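Brurkley House Residents' Group
Minutes, 2021-11-24, front living room

I took the notes again, so blame me for the spelling! Apologies came in from two people, and the October minutes were passed as they stood.

1. The carpet 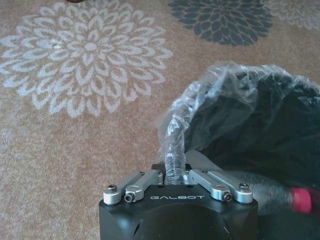 Cleaning came up first, as it has every month this fall. Fraser quoted $156 for the living room, stairs not included, and Nastport wants more than that and can't come until spring. We all love those big white and slate-gray flowers (well, most of us do) and want them treated gently. Fraser it is -- agreed.

2. Furniture
The damask sofa stays where it is. We talked for ages about swapping it with the one upstairs 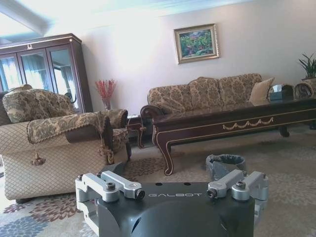 and then voted to leave well enough alone. Stakon polish for the dark wood, $13 a can, one can to start.

3. Trash and bottles
Bottles go in the recycling crate by the back door, please, and bin liners get changed on Fridays. I'll put up a note.

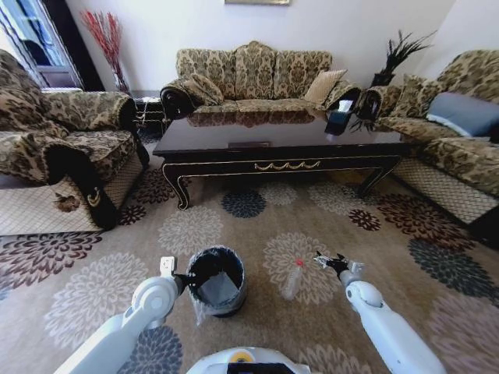

Photo: Brurkley House Residents' Group

4. Money
We have $39 in the tea tin and $50 still owed from the raffle.

Next meeting is in the new year, same room -- bring cookies.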